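Emidlow Adhesive Hook with Metal Ring
Small parts for the storeroom and the hall

Reviewed by Anneliese Stüber

If you save shopping bags (and who doesn't have a stash of them somewhere?), a stick-on hook at hand height is about the nicest little upgrade you can give a bare wall or panel. Ours has a shopping bag hanging from it, bunched at the top, smiley face to the front.

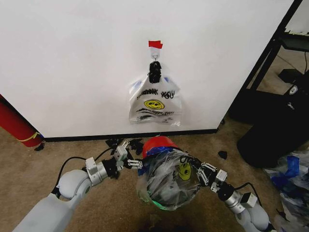
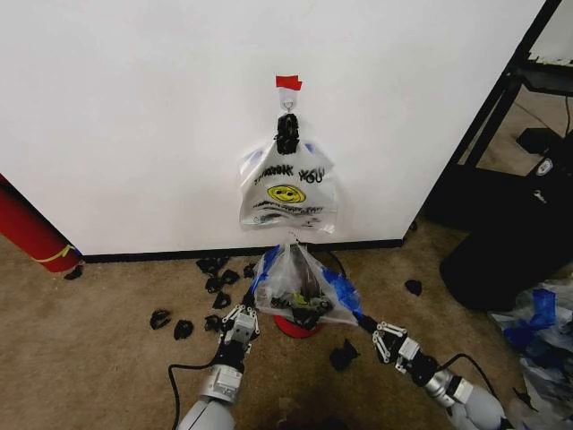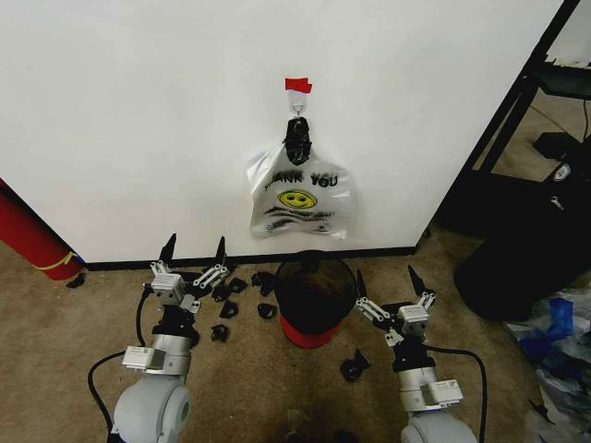

THANK YOU bag on the adhesive hook, red tape above

Plallance Home Supply – Issue 20, page 3

What it is
A small adhesive mount with a metal ring at the bottom. You peel it, press it on and leave it overnight before hanging anything. No drill, no anchors, no dust on the carpet. It takes up hardly any room, so it fits in those skinny bits of wall between a shelf and a door frame where a proper rail would never go.

Where it works
Smooth, flat surfaces are what it loves: painted panels, cabinet sides, tile, the side of a refrigerator. I've had less luck on textured wallpaper, and I wouldn't bother with brick at all. Matte paint is fine as long as you wipe it down first and let it dry all the way. If you can see gray smudges, go over them again – dust and hand grease are the usual reason a hook lets go early.

About the tape
People ask whether a strip of tape over the top of the mount helps. I like it! It keeps the top edge from lifting when you tug downward, and a bright color makes the hook easy to find when you've got your hands full. Tear it or cut it, whichever you like. It won't rescue a hook that was stuck on badly in the first place, though, so get the surface right before you reach for the roll.

Hanging bags
The ring is happiest with thin plastic shopping bags. Gather both handles together, bunch them tight and fasten them with a clip or tie, then put the bundle over the ring. The body of the bag falls open below and stays reachable from the front. Thicker tote handles will go on too, but they sit out from the wall and get knocked.

I use a hanging bag for all sorts: other bags, clean rags, the twist ties I can't bring myself to throw out. With a bin on the floor underneath, you've got a whole sorting spot in a space no wider than the bin. Leave a gap between the bottom of the bag and the rim so you can still drop things in.

Taking it down
Warm the mount with a hair dryer and ease it off slowly from one corner. Igor Tokarz at the Clituvetti shop rubs the last of the glue away with a fingertip, and that has worked for me on painted board. Don't yank it, the paint will come with it.

What you get
5 hooks with rings, one spare adhesive pad for each, and a folded instruction sheet. The trade box holds 200 hooks and comes without the sheet.

Goes well with
Żak bag clips, black
Plallance round bin
Emidlow colored tape, red or yellow

Questions about fitting go to Henryk Jabłońska at the parts counter. The trade box is back in stock from November.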